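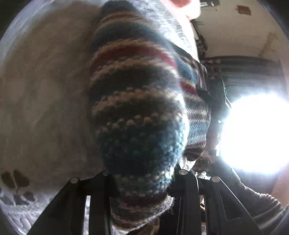
Knitted stripes in red, teal and tan.

Speaker notes: "Letters to Tena: readers and jokes in a small humor weekly"
Proson Local History Group, 8th February

Opening. Thank Hilde Wouters for the invitation and for getting the bound volumes out of storage. Say that I'll take questions at the end, but people should stop me if a name goes by too fast.

The Londinard was a humor weekly printed in Proson by the Mészáros works. It ran to 16 pages an issue. The largest print run I can document is 1,658 copies, from a paper bill glued into the back of the second volume. Most weeks it was probably lower. We have 90 issues. There are gaps, the worst one in the third year, when a whole spring is missing apart from one torn front page.

Spend a minute on what an issue looked like. Cartoon on the cover, editorial on the second page, then town news with jokes mixed in. A stranger to the town would have had trouble telling them apart. Advertising at the back. The letters page sat just before the advertising and was headed "To Tena."

Who was Tena? A pen name. The editor, Gyula Kun, never said who wrote the replies. The group's older booklet gives them to his sister. I have found no evidence for that. The account book pays "for Tena" in two different hands over the years, and the replies change style at about the same point. My view is that at least two people wrote them. I would not go further than that.

PAUSE. Pass the first volume around. Remind people to hold it from underneath, the spine is weak.

Letters. I counted 182 printed letters with replies. I sorted them by what the writer was complaining about. Streets and drains come first, then shop prices, then the behavior of the town council. Fourth is the question of whether women should sit on the school board, and I want to spend most of the time there.

School board letters. They start small. A writer signed "A Mother of Four" asks why she can be fined for keeping a child home but cannot vote on who sets the fine. Tena answers with a joke about her hat. It's a poor joke, and readers said so. The next issue has three letters of protest, and one of them is from a man who says he was ashamed to have laughed.

Read the protest letter aloud (volume 1, blue slip). Read slowly. The last line is hard to hear if rushed.

After this the replies get more careful. Tena still makes fun of speeches and of hats, but she starts making fun of the board too. By March of the second year the cover cartoon shows the board members asleep at a long table while a woman outside reads their minutes through the window. The cartoon is signed K. Bárány. That is Kornél Bárány, who also drew most of the advertisements.

Point to make: the change came from the letters page first and reached the cover later. People who study magazines like this often look only at the big cartoons. If we had only the covers, we would think the editor changed his mind in one week. 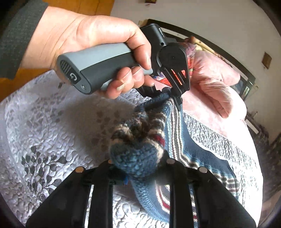
A hand on the gray pistol-style handle of a gripper, its jaws angled down toward the bed.

A caution. We don't know that all the letters were real. Editors wrote letters to themselves all the time. Sunil Karunaratne checked the signed ones against the town directory and found most of the surnames, but a name in a directory doesn't prove the person wrote in. The letters signed with initials can't be checked at all. I treat the page as a record of what the paper was willing to print.

Also mention that the advertisers were watching. A dry goods store pulled its half page after the sleeping board cartoon and was back two issues later with a smaller one. Nothing in the text of the paper mentions it.

If time is short, skip the advertisers and go straight to the ending.

How it ended. The last issue we have gives no warning. The letters page asks readers to keep their questions brief. The Mészáros works went on printing handbills and seed catalogs for years afterward.

Credit Tímea Vass for the index, and say that copies are on the side table.

Ask whether anyone has loose issues at home, mainly from the third year. Even single pages help. Hilde has the sign-up sheet.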